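Carton Bench, Clirbridge Packing Room
Gallery notes, 7 Mar 2024

The packing room at Clirbridge was repainted and rearranged in October, and the carton bench now has its own corner. The pages before this one cover the shelving and the label station. This one deals with the bench surface, carton condition and the wall finish. Cartons are Ranitz single-wall stock, bought flat in lots of 800 and reused until they fail inspection. Dimensions are in the room specification and are not repeated with the captions.

Bench surface and carton position

Pale top against a light blue-grey wall. Brown carton at the right-hand side, set at an angle. The pale finish was chosen over the old dark green one because dust, tape offcuts and torn fibre show up on it and get wiped off before the next carton goes down. Cleaning is with a damp microfibre cloth and neutral detergent. Solvent cleaners are not to be used on the bench top.
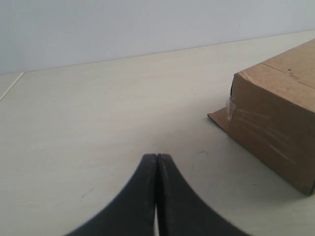 Carton condition

Reused cartons are graded A, B or C before they go back into circulation. Surface marks alone do not lower the grade. Pale scratches across a face, as on the carton in the next picture, are recorded as cosmetic. A small dark spot on the top gets a closer look by hand: a stain is cosmetic, a puncture through the outer liner takes the carton to B. Lifted tape at a corner is cut back and replaced, never pressed down again, as the adhesive will already have picked up fibre.

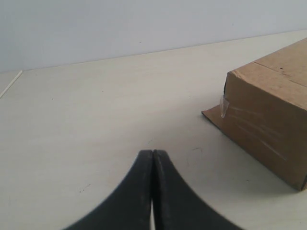 Flaps are graded separately from faces. Fold each one through its full travel twice and check the score line for splitting on the outer liner. A split shorter than a thumb's width can be taped along its length. Anything longer and the carton goes to recycling, whatever the state of the rest of it. Of 1,236 cartons graded since the rearrangement, 678 went back out as A. Most of the downgrades were for crushed corners, which come from stacking on the trolley and have little to do with how the cartons are handled at the bench.

Wall finish

Plain pale wall, washable low-sheen acrylic by Mabula, two coats over sealer. The remaining blemishes are tiny: one dark mark and another small speck further right, close to the base of the wall. Neither warrants touching up. Low-sheen was preferred to semi-gloss to keep glare down under the overhead fittings, although semi-gloss would have been the easier of the two to scrub. Touch-up paint from the same batch is kept in a sealed tin, labelled with the colour code and the room number.
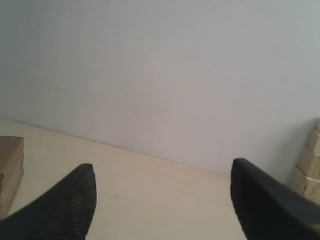 Tatu Kimaro: We used the same low-sheen at Wundau and it burnished badly wherever cartons rubbed against it. After a year there was a shiny band at bench height. Have you considered a clear splashback behind the bench, or at least a batten to hold the cartons off the wall?

Shabani Rweyemamu: A batten is on the list. The splashback was priced and left out because it would have meant moving 4 power points. No burnishing so far, but it has only had one summer. If a band develops I will add a picture to this page and note the colour of the cloth used for cleaning, as we had a blue one that shed dye at the label station.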